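Bench notes, December, started 9 a.m.

Old tower off the Maltia pile. Goal: strip, sort, decide what gets kept for the teaching bench and what goes in the Flanix bin. Waltraud Trummer wants the keepers list before lunch, so going fast.

Outside first. Side panel off, screws in the tin lid (NOT the blue cup, that's the Tristine screws, mixed them up last time and lost half a morning). Panel slides back and then lifts, don't pry at the front, the lip bends.

Vacuum on low, brush for the corners. Felt-y dust mostly at the bottom. Held the fan blade with a finger while brushing, W.T. is right that they shouldn't be spun up with the air.

Memory: pulled all sticks, both ends of the latch first. Bagged, one stick per bag. Didn't test. Tester is still set up for the other type and I wasnt going to redo it for this.

Cooler: warmed it up 30 min before pulling. Twisted a little, came away without dragging the chip out of the socket. Paste was gray and crumbly like old putty. Two wipes with alcohol, then a dry one. Chip left where it is with the bracket down, safest place for it until someone wants it.

Cables: left the bundles tied. Tempting to cut them but whoever does the drive cage will want the slack where it is. SATA plug with the blue end is tight, press the clip, don't rock it.

Card: still seated. Check the slot latch before pulling, the last one of these snapped on me and the piece went under the board. Found it 18 days later, stuck to a magnet.

Order for the rest, so I stop rethinking it:
- drive out, tray and all, blue tabs squeezed together
- card
- supply (heavy, support it before last screw)
- board last, pins and socket covered

Supply goes to Noh for the load check, not the bin. Label on it should be copied into the sheet before it leaves, last batch came back with no idea which was wich. Our bin limit is 2,000 g per tray of mixed boards, so the board goes on its own.
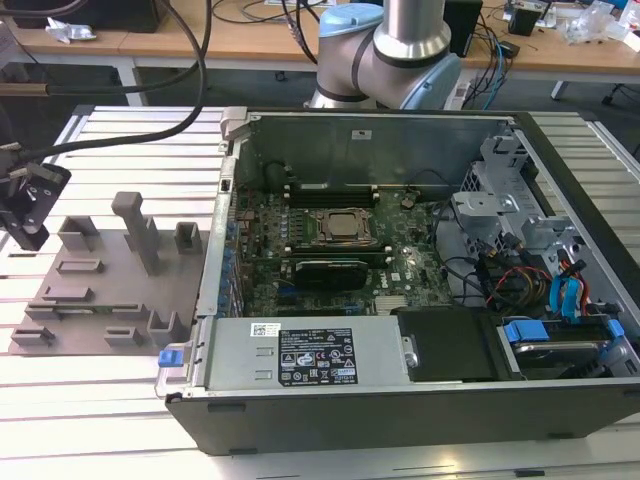

Q from the margin: does the drive have to come out before the power supply?
The drive comes out first on this bench, so it isn't sitting in the case when the heavy part gets moved.

Capacitors: blue column by the rear I/O, tops to be looked at under the ring light for any bulging. Haven't done it. Same for the small finned heatsink lower down, want to know if it's clipped or glued before anybody pulls on it.

To do: socket cover, more small bags, label tape. Ask W.T. if she wants the drive wiped or shredded.

Comments

marten_k: Thirty minutes seems long for the cooler, I do ten and it's fine

benchrat: depends on the paste. had one take the chip with it, bent pins, never again

Odile: Did you find the socket covers? There's a bag of them behind the label printer.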